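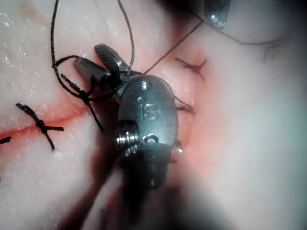
Danica Vidmar wrote back after the last report that the download totals told her very little, and that she would prefer to see how many listeners finish an episode, how the archive work is going, and what the grant has paid for since the new season began. The sections that follow are arranged in that order.

4 min read

Dastow podcast: progress report to the Hodžić Fund
Prepared by Ermira Perić, producer
Position as of 1st July

Listening figures

Dastow remains a weekly talk show on comics, genre film and console games. The main feed had 2306 subscribers at the close of the reporting period. This is a count of active subscriptions on the host's dashboard and excludes people who play episodes in the browser, who are not tracked individually.

Completion is measured as the share of plays that reach the start of the closing credits. It is now clearly higher for the film episodes than for the games episodes. The drop in the games episodes comes at the same point nearly every time, in the news roundup, where the hosts read release dates aloud. From the next recording block the dates will move to the show notes and the roundup will be limited to items that the hosts want to discuss.

Two cautions apply. Several podcast apps download an episode in full and report nothing further, so completion is known only for part of the audience. Also, the host changed its method for filtering repeat requests during the period. Figures before and after that change should not be put on the same chart, and we have not done so.

Archive work

The grant covers the repair and reissue of the back catalog. The catalog has 110 episodes from the years before the show had a fixed studio. Most were recorded over a voice call with all speakers on a single track.

The work on each episode follows the same order: transfer from the original drive, hum and click removal, level matching between speakers, loudness adjustment to the current house target, and a new transcript. Level matching takes the most time. Where one host is much quieter than the others, automatic leveling brings up room noise with the voice, and the passages have to be corrected by hand.

Music is the other source of delay. Early episodes used short clips from film scores under the introductions. We do not hold rights to these, and they are being replaced with the current theme. In cases where a host talks over the clip, the introduction is cut and a short new one recorded. Each altered episode carries a note saying so.

A small number of source files are damaged. For these we have only the compressed version that was published at the time. They will be reissued without repair — apart from loudness — and marked as such in the feed.
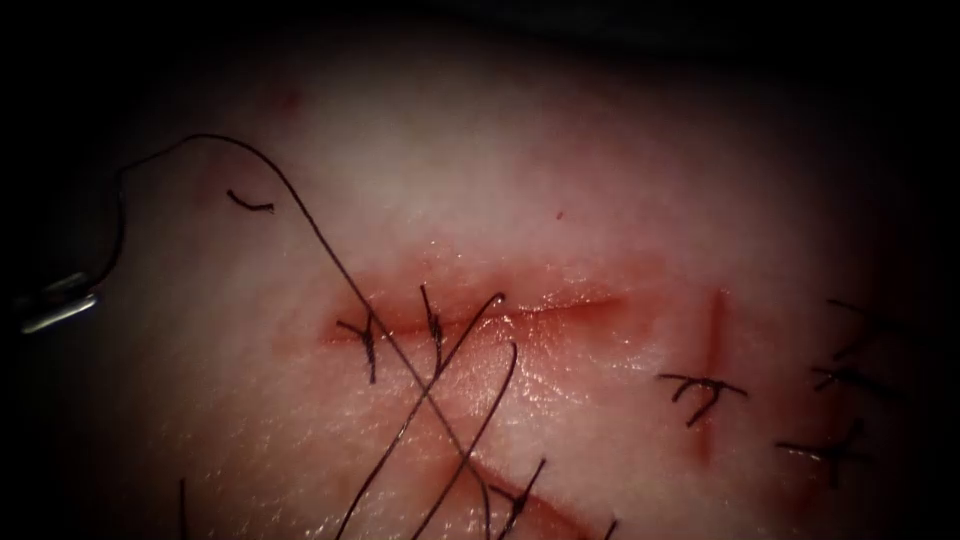 Studio and equipment

Recording moved to the Brakedov studio at the start of the season. The room is booked for one evening session a week, with each host on a separate microphone and a separate track. Editing time per episode has fallen as a result, mainly because crosstalk can now be muted on one track without losing the other.

Remote guests still join by call. A local backup recording is requested from every guest and is received from most of them. The backup is used whenever the call drops words. A short setup sheet now goes out with the invitation, covering headphones, microphone distance and where to save the file.

Hosting was transferred to Flomerthorpe. The feed address was redirected and the old address will stay live until the end of September. One directory failed to follow the redirect and showed no new episodes until the listing was submitted again.

Spending

The equipment line is closed. It paid for 2 microphones, with stands and cables, and an audio interface. The transcript line has over 600 dollars remaining, which is enough for the episodes still in the queue at the present rate. The studio line is on budget. No transfer between lines is requested.

Open items

— Final wording of the funder credit. The current version is read at the end of each episode, after the point at which many listeners stop. We propose to move it ahead of the first segment and ask the Fund to confirm the text.

— Spelling of character and creator names in the transcripts. Automatic transcription handles these badly, and a reference list is being built from the corrections already made. It will be shared with the next report.

— Spoiler markers. Listeners have asked for chapter marks that let them skip plot discussion of new films. The marks work in the test feed. They will be added to new episodes first, and to the archive only if time allows.

— The live episode planned for the fall has no confirmed venue. If none is found by September, it will be recorded at Brakedov without an audience and the hire cost returned to the Fund.

Contact: Ermira Perić, Dastow production office | © Dastow | Back to top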